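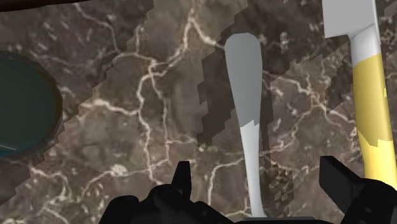
Adia Countertop Bench: what it includes and how to plan for one

By Yuk-lan Kwok
1 June 2025
8 shares | 6 comments

The Adia Countertop Bench is the simulated kitchen counter we use to plan arm purchases, and it has become my favorite piece of equipment even though you can't stub your toe on it. It gives you an arm, a gripper, a stone counter and a big library of household things to put on that counter. You try the job on screen, find out what's awkward, and then go shopping for hardware with a much better list in your hand.

What you get

The bench comes from Inico as a license and a download. The standard package has:

Room and counter scenes, with lighting you can move
A single arm with a two-finger gripper, already placed beside the counter
An object library with almost 600 items: utensils, bottles, fruit, dishes, toys
A wide view and a close view near the gripper
A layout editor for saving and sharing your own counters
Logging for every run, saved to a plain folder you can open with anything

The license is $1,102 a year and covers 8 seats. We have never had all the seats busy at once, even in April when the student projects pile up, so one license should do for most groups our size.

The close view is what I would show anyone who is still choosing a gripper. Flat tools lying on stone are hard! A long thin handle gives the fingers very little to get under, and two utensils lying side by side, pointing the same way, leave you thinking about where the second finger is supposed to go. You can spend a happy afternoon on that question alone. We did, and we came away with a spec for fingertip shape that we simply didn't have before.

Shadows deserve a word too. They come out blocky at the default setting, with stair-step edges across the counter. For checking reach it makes no difference at all. If you're planning to train or test anything that works from camera views, turn the shadow detail up and budget for a better graphics card. 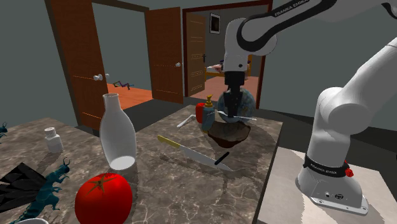

Shared Equipment Group, Bostow Robotics Lab

Our usual starting layout is a crowded one. It has the big yellow-handled knife, a tomato, a tall bottle, a soap dispenser and assorted odds and ends (the teal winged creature has plenty of fans), with the white arm reaching in from its pedestal at the right. We like crowded. A bare counter makes every arm look wonderful, and then you get the real one home and discover that it has to come in over the top of a bottle every single time.

The arm in our scenes carries the Franka Emika name. You can load a different model if that's what you're pricing, and we'd encourage you to run the same layout with each arm on your shortlist. Save the layout first, then swap the arm, so that everything else stays put.

Planning the real thing

Once the bench has told you what you need, these are the lines we put in every budget request:

Arm and controller. Get a written quote with delivery on it. Ask what the controller needs from the wall and who installs it.

Gripper and spare fingertips. Order the spares with the gripper. Going back later for a small part takes as much paperwork as a large one.

Mount. Ours goes on a Mollel pedestal, set right beside the work surface. Measure the floor before you choose the height – old floors slope more than you'd think, and leveling feet are a separate line on the Mollel order form.

Work surface. People forget this one constantly. If the job is going to happen on stone, buy stone, or at least a slab of it. A patterned surface and a plain one can be quite different for a camera.

Objects. Real bottles, real fruit, real dishes. We set aside $600 for the first year, and fruit is the part that keeps coming back.

Safety. Floor marking, an emergency stop within reach of wherever people stand, and a walk-through with your safety office before the crate arrives. Swap real knives for blunt practice ones. In the simulated bench you can leave the sharp ones in.

Training time. Plan on 6 hours per person before anyone runs the arm alone. Lai-ching Siu runs our sessions and will happily take people from other departments if there's room.

Computer requirements

The bench opens on an ordinary office desktop, and editing layouts is perfectly comfortable there. Running the arm with both views on wants a dedicated graphics card. Laptops are fine for looking through saved runs. The object library downloads separately, so start it before lunch.

Can I borrow a seat?

Yes, please do! Lab members can book a seat for as long as a project lasts, and visitors can have one for a week. Bring a list of the objects your job involves, even a scribbled one. If something is missing from the library, Lai-ching can usually find a close match or show you how to import a model.

Renewal goes through us. If your group wants its own license, send me the account code and the names of the people who'll use it, and I'll add your order to ours so that Inico sends a single invoice.

Shared 8 times | View 6 comments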